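I've had the Salminen tray for nearly three months now, so I think I can finally say something useful about it! I bought it because my old Vitlow one split along the bottom (hot teapot, my own fault) and I'd got fed up with chasing beads, screws and toast crumbs round the house on a chopping board. It was £6 in the Ostetti sale, down from nine, and they do it in four colours. I went for the mint green, which my other half calls hospital green, but I love it.

First impressions were good. It's light, lighter than I expected for the size, and it came with one of those stickers that peels off in forty tiny pieces. White spirit sorted that in the end. I use it mostly for jewellery making, so on a normal evening it's got up to 300 beads on it, plus pliers and a mug of tea that really shouldn't be there.

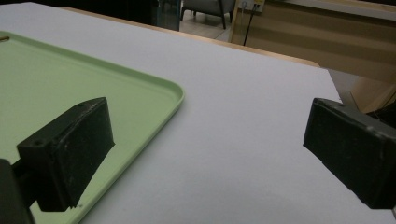
My main worry was the base, as the Vitlow had a ribbed pattern and every seed bead I owned ended up stuck in it. No such trouble with this one. The inside is flat and smooth, so I can sweep everything into one corner with the side of my hand, and the raised rim has saved me more than once when I've turned round too fast. The corners are softly rounded too, so a damp cloth gets right into them and you don't get that line of grey muck building up. There's a small slot in the rim as well, and I hang mine from a hook by it when I need the table back for dinner!

Now the grumbles. It does flex if you load it up and carry it one-handed, so I wouldn't trust it with a full roast for two. Mine also picked up a faint tea stain in the first week and bicarb has only half shifted it. And it slides a bit on a shiny table. I've stuck four little felt pads underneath (Getov ones, a pack of 50, so I'll be using them up for years) and that's helped loads.

Would I buy it again? Yes, and I've already got my eye on a second one in the yellow for seed trays come March. Four stars from me, it loses one for the tea stain.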